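Ticket: Grasp success flat after adding new demonstrations
Project: Reltenano, small-item sorting
Opened by: Jannik Sauerland
Assigned to: Recep Taşdemir
Priority: Medium
Status: Open, waiting on data

Opened 2025-07-19

Jannik Sauerland wrote:

We went from 150 demonstrations to 300 on the basket-to-tray task and retrained with the same settings. Success on the bench test did not move. The vendor guide from Van Acker says to keep adding demonstrations until the curve bends. I would like to know what curve they mean, because ours is a straight line and it is lying down.

Things I have already checked:
Training loss goes down normally on both runs.
The gripper opens and closes on command.
No dropped recordings in the upload folder.
Same checkpoint format, same control rate.

Please don't reply with "collect more data" unless you can say which data.

Recep Taşdemir wrote:

Fair. Before we blame the count, can you tell me who recorded the second batch, and whether the start pose was the same? Also send me the list of failed trials with the step where each one failed. "Failed" on its own is no use to me.

Jannik Sauerland wrote:

Second batch was recorded at Torkside, the first at Detmont. Start pose is supposed to be the same. I say supposed to because the setup sheet says "arm at left, clear of the basket" and that can mean a lot of things.

Failures by step: most are at the lift out of the basket. The fingers close, the item comes up partway, then it catches on a bar and is lost. A smaller group never gets a grip at all. Placing in the tray is fine when it gets that far.

Recep Taşdemir wrote:

Thanks, that is more useful than the loss plots. I watched a batch of recordings from each site at double speed. Notes:

Detmont: operator lifts straight up, pauses above the basket, then moves across.
Torkside: operator starts moving sideways while still lifting. A person watching the bars gets away with it. The model copies the sideways motion and not the watching.

So you doubled the data and half of it teaches a different habit. I would expect the average of the two to be bad, and it is. I am not ready to call this the cause, though. Two sites also means two sets of lights and two benches, and I have been fooled by that before.

Suggested test: retrain on Torkside only, then Detmont only, same number from each. If Torkside alone fails at the lift and Detmont alone doesn't, we have something.

Jannik Sauerland wrote:

Ran it. Detmont alone does better than the mix. Torkside alone fails at the lift, as you said. I'd be more convinced if the test bench weren't the Detmont one. Of course the Detmont model likes the Detmont bench.

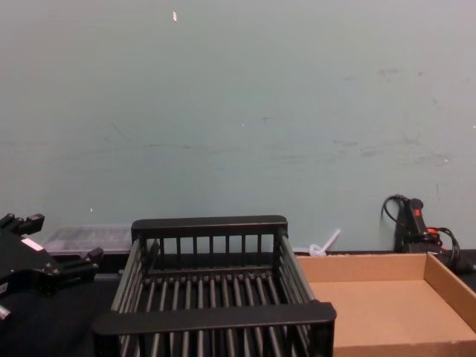

Recep Taşdemir wrote:

Agreed, that comparison is lopsided. Run both models on the Torkside bench too. Keep the item and its starting spot fixed, and don't move the tray between trials. Seven trials per model won't prove much, but if the lift failures follow the model from one bench to the other, I'll stop arguing about the lights.

Jannik Sauerland wrote:

Done, seven each. The lift failures follow the Torkside model. The Detmont model lost 4 trials on the Torkside bench, all of them at the first grip and none at the lift. So there are two problems and we have been treating them as one.

Recep Taşdemir wrote:

That fits the smaller group in your first list. Next steps:

1. Mark the sideways-lift recordings and leave them out of training. Do not delete them.
2. Torkside re-records with a straight lift and a pause above the rail. Change the setup sheet to give joint values for the start pose.
3. Separate ticket for the first-grip misses. I suspect the camera mount, but I have no evidence yet, so please don't write that in the title.

I am keeping this one open until the re-recorded set has been trained and tested on both benches. The vendor's advice about quantity can wait until then.

Jannik Sauerland wrote:

New ticket opened for the grip misses. Setup sheet changed and sent to Torkside. They asked whether the pause is really needed – I said yes, record it with the pause, and we can try a set without it later.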